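November
By Liya Negussie

Toast mornings move to the long table

The breakfast sessions at Perkdale will carry on through the winter, with one change. Toast will be made at the long white table in the main room and no longer in the kitchen. The kitchen is narrow, and with the kettle, the fridge and the sink all on one side there was always a queue behind whoever was waiting for bread to brown. Fasil Tufa suggested the change in the summer and we tried it for a few weeks before settling on it.

Doors open at 7.30 as before. Tea and coffee are still in the kitchen, so please collect your drink first and then come through. Plates are at the window end of the room, next to the cutlery. We are short of small plates at the moment. If you have any at home you would be glad to see the back of, Harpreet Sandhu is collecting them and does not mind if they match or not.

Bread comes from Dinsa, who deliver to the side door before we open. The order is now 10 loaves a week, up from seven in the spring. Most of it is white and medium sliced, with two brown and one seeded. We did ask about a gluten-free loaf, but it has to be ordered separately and it needs its own toaster, so for now anyone who wants one should speak to Chaltu Lemma and she will sort something out. Leftover bread goes in the freezer, bottom drawer, with the month written on the bag. Please use the older bags first. In September we found three from the spring underneath the peas.

A few points about using the toaster. It takes two slices at a time. The thicker seeded slices can catch on the way up, so put those in one at a time and keep an eye on them. If something does get stuck, switch off at the wall and pull the plug out before you do anything else, and then use the wooden tongs. Knives and forks stay out of it. We had a near miss in October and would prefer not to have another.

Crumbs are emptied at the end of each session, over the bin and with the plug out. Wipe the outside with a cloth that has been well wrung out. The top plate gets hot and stays hot for a while, so leave it until the washing-up is finished.

Slices waiting their turn should go on a tray. The bread bag tends to get left open otherwise and the last few slices dry out. Butter and jam live further down, away from the toaster, as Tsion Gudeta spent most of one morning getting marmalade off the flex.

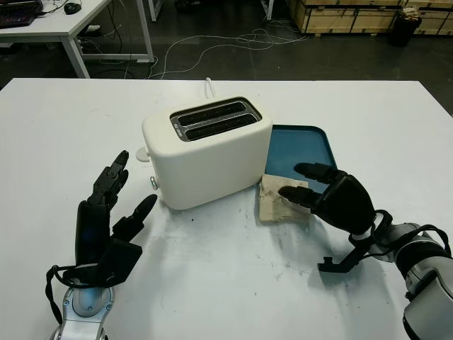 The toaster on the white table, with the blue tray and a slice of bread beside it.

The table itself could do with some attention. Ordinary washing-up liquid has not done much for the marks on it, and a cream cleaner has been suggested, to be tried on a corner first. Harpreet has a bottle. If it does no good we will put a wipe-clean cloth over the top, though a cloth under a toaster is not ideal and we would need a heatproof mat as well.

Numbers have been steady. The busiest morning this term brought in 38 people and the one after it 37, and the toast kept up on both occasions. We could still use another pair of hands between 7.30 and 8.15, mainly for buttering and for carrying plates back to the kitchen. No experience is needed. Put your name on the sheet by the coat hooks, or leave a message with Chaltu.

The last session before the Christmas break will have crumpets.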